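Robot Hands, Part 2: Trying Out Grippers
Handout for 26 March 2024

Bring this with you to the lab half of class. You'll be writing on it, so print it if you can.
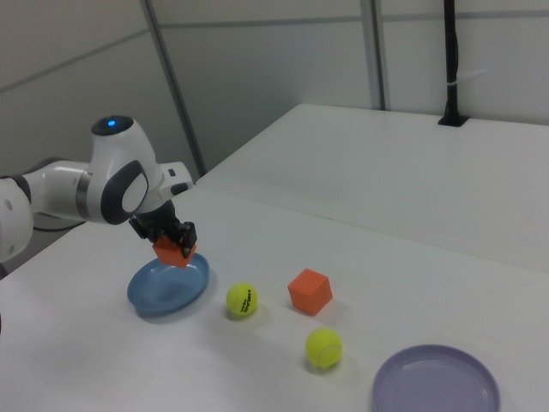
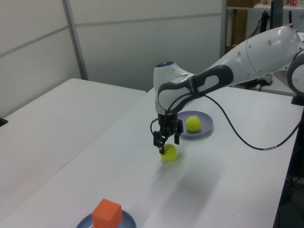
Foam cubes, tennis balls and plates on the white tables
Department of Applied Machines, Wullville

Okay, so last time we got through the arm itself (joints, reach, why the elbow always seems to want to go the long way) and I promised we'd get to the part that touches stuff. I love this part. You can have a beautiful arm and a terrible hand, and then all you have is a very expensive way to knock things over.

We're comparing two grippers. The first is the Karkar, a plain parallel-jaw gripper. Both fingers slide in and out together and stay facing each other the whole time. The second is the Yin, where the fingers swing in on a linkage, so the tips travel on a curve as they close. Both open wide enough for a tennis ball, but neither one leaves you much room to be sloppy about it.

Why cubes and balls?

I get this question every year, usually from somebody who wanted to pick up eggs. A foam cube has flat sides, so a flat finger gets a lot of contact, and foam squishes, so a little too much force won't hurt you. A cube also has a right way and a wrong way to be grabbed. Come in on the corners and it will twist as the fingers close, and sometimes it twists itself straight and you look like a genius. Sometimes it just stays crooked. Look at the held cube over the blue plate in the first picture: it has a bit of a tilt to it. Think about what that means for putting it down. One edge gets to the plate before the rest, and if your program opens the fingers at a height you picked for a level cube, the cube has to tip over the rest of the way by itself.

A ball is the other way around. You can come at it from any direction you like, which sounds easy, but two flat fingers only touch it in two little patches. Grab above the middle and the fingers are pushing on a surface that slopes away, so the ball wants to squirt out downward. Grab below the middle and it's cradled. The catch is that going lower means the fingertips get close to the table, and the table always wins that argument.

In the second picture the fingers are open around the top of a ball, with the left tip already touching it. A touch like that before closing is worth a note in your log, even when the pick goes fine afterward. A ball on a flat table needs almost nothing to get it rolling, and your program still thinks it's wherever the camera last saw it.

Balls on plates are their own little problem. The rim keeps the ball from wandering off (nice!) but it also sticks up right where a low fingertip wants to go. So your safe height over a plate isn't your safe height over the bare table. Please don't use one number for both. I did that my first year teaching this and we spent most of an afternoon re-zeroing.

Force settings

Flasenia, the controller program we all share, takes force as a plain number with no units. I know. I've complained. For the Karkar, start at 205 for foam and 595 for a tennis ball. Those are my starting points and you should fight with them. Go down until it drops, come back up a bit, write down where you landed. For the Yin I'm not giving you any numbers at all, because finding them is half of the assignment.

One warning: the number gets read when the close command is sent, so if you change it while the fingers are already shut, nothing happens. Open, change it, close again.

What to do at the table

Do 5 picks of the cube and 5 of the ball with each gripper, all starting from the bare table and ending on a plate. For every pick write down the approach height, the force number, whether anything touched early, and where the object came to rest. "Worked" is not a log entry. "Landed on rim, slid in" is a log entry.

Then do the whole set again with the cube turned so a corner faces the fingers. Don't straighten it in between. I want to see how much the gripper fixes for you and how much it doesn't.

Check your cable slack before the first move, too. Run the wrist through its full turn by hand-guiding it, slowly, and watch for the cable catching on a table edge or dragging across your objects. A dragging cable will move a tennis ball just as well as a finger will.

Questions to chew on for the write-up

If you could only keep one gripper for a mixed table of cubes and balls, which one, and what would you give up?

How would your approach change for a ball sitting close to a cube, with barely a finger's width between them?

Would softer finger pads help the ball more or the cube more? (Mali Samuel tried rubber pads on the Karkar last July and her notes are in the shared folder. Read them after you've made your guess, please.)

Two pages is plenty. Put your raw log at the back, messy handwriting and all. Next handout is cameras, and where to mount one so the arm doesn't block its own view.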